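The Good Cloth

Roya Tehrani found the cloth in the bottom of the linen press, under the picnic rugs. It was the dark teal one her mother used to bring out when people came up from the coast. She shook it over the verandah rail and laid it across the table, smoothing the pile with the flat of her hand until it all ran the same way.

The agent from Jastbridge was due at two. He had told her on the phone that buyers liked a bit of colour in a dining room. Fruit was good, he said, but real fruit drew flies and somebody always ate it.

She had real fruit in April, when she first thought of selling. It went soft in the bowl and so did the idea. This time she had her mother's.

It lived in a wicker basket on top of the fridge, and had done for as long as Roya could remember. Her mother bought it piece by piece from Nambiar's, the homewares shop next to the chemist, and put it on lay-by when money was short. The star fruit came first. No one in the family had eaten a star fruit. Her father picked it up once at Christmas and asked if it was a part for something.

Roya carried the basket to the table and took the pieces out. She wiped each one with a damp tea towel and set it down wherever there was room.

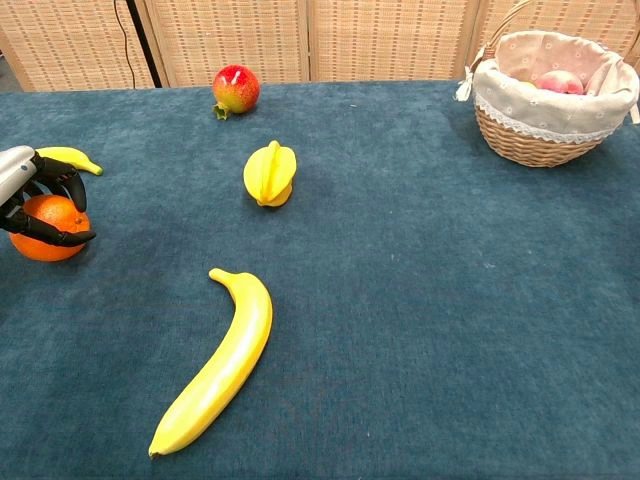

The big banana had always been the best of them. As a girl she had used it as a telephone, lying on the lounge room floor and ringing up the Queen. The small one had belonged to her brother Cyrus. He complained about that for years. He complained about it again at the funeral, in the kitchen, with a sausage roll in his hand, and then had to go outside.

He rang while she was still deciding what went where.

"Have you got the basket down?" he said.

"It's on the table."

"Is the agent taking it?"

"He's not taking anything. It's for the inspection."

"People pinch things at inspections."

"They're not going to pinch a banana, Cyrus."

He was quiet. She could hear his truck ticking over. He lived 700 kilometres away and had not offered to come, and she had not asked him.

"I'd have the little one," he said. "If you're splitting it up."

"I thought you hated the little one."

"I did."

She picked up the orange and turned it over. It weighed hardly anything. She pressed her thumb against the peel, the way her mother did with oranges at the shops, and it didn't give.

"I'll post it," she said. "Do you want anything else? There's the good cloth."

"You keep the cloth. You've got a table."

After he hung up she put the orange back and stood at the end of the room, where the buyers would come in. It looked like a dining room. It looked as though somebody might be getting lunch.

A car door shut in the street. Roya wrapped the small banana in the tea towel, took it down the hall and put it in her handbag.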